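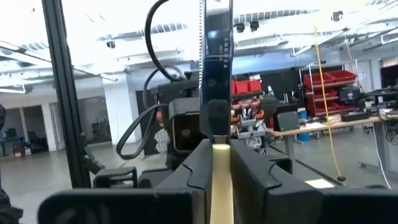 The Tavdale coir log is the one we reach for when a stream bank needs holding while the plants get going! It's a tight roll of coconut fiber inside a woven net, and it sits right at the toe of the bank, where the water does most of its digging. You stake it down, tuck live plugs into the top, and the roots knit through the fiber and into the soil behind. Installing it takes very little gear (stakes, a mallet, good boots), and small handheld tools, like the dark one with ANNOVA lettered up its side, can ride down to the bank in a bucket.

We put 745 feet of it along the outside bends at Ekthorpe in November, and Casimiro Montes, who ran that crew, loved how well the logs followed the curves. No gaps, no fighting with the ends — just lace one to the next and keep going.

Tavdale coir log
Length: 6 feet
Fill: coconut fiber, packed tight
Net: woven coir twine, no plastic
Stakes: sold separately

Soak the logs before you set them, and dig a shallow trench so each one beds in snugly. Sedges and rushes do beautifully in these. For steep banks, lay Groen matting above the log and pin it under the back edge. Orders over 60 logs ship on pallets, so make sure you've got somewhere firm to unload!

This site uses cookies to remember your cart. Accept | Settings

Related items
Groen bank matting
Prorora live stakes, willow
Hardwood wedge stakes, 2 feet
Native sedge plugs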